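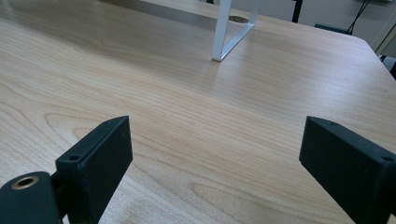

View from the hand-held gripper, both fingers open over the bench top

gripfan_juhl
Finally got somewhere with this! We've been teaching the arm from hand-held demos only, no teleop at all, and the new run has 1,142 of them. The bit I'm excited about is that we stopped feeding it full-length recordings and cut each one down to the approach and the grasp. Same network, same training time, and on the Girkgate test set it got 60 grasps out of 60. I did not expect that (I had a bet on the other way round, so lunch is on me).

marrowfat
Lovely result. Is the test set on the same table though? That grain is really strong, all those loops between the fingers. I'd worry it has learned the wood.

gripfan_juhl
Same table, yes. Fair point. We do shift the objects between trials but the top is the top.

tin_otter
I don't buy the wood worry. We had a patterned top in the Clatham set and swapping it for plain grey changed nothing. Glare was what hurt us, and you've got a broad bright band across the far part of yours.

marrowfat
One lab, one swap. I'd still want to see it with a cloth over the table before calling it a method result.

vikine_user
Question about the trimming, how do you pick the cut point? We tried it by hand on Vikine and two people never agreed.

gripfan_juhl
Finger width! We find the moment the gap starts closing and go back 10 seconds. Crude but it's the same rule for everybody. If the demo is shorter than that we keep the lot.

vikine_user
Oh that's neat, stealing that. Does it cope with people who fidget the trigger before they get there?

gripfan_juhl
Not well. We take the last close before the lift, which sorts most of them. The rest I threw out by eye, and I should write down which ones.

tin_otter
Please do, otherwise the trimming and the cleaning are mixed up together and you can't say which helped.

gripfan_juhl
Ugh, yes. Ok, rerunning with the fidgety ones put back in, and a cloth run for marrowfat. Should have both on Tuesday.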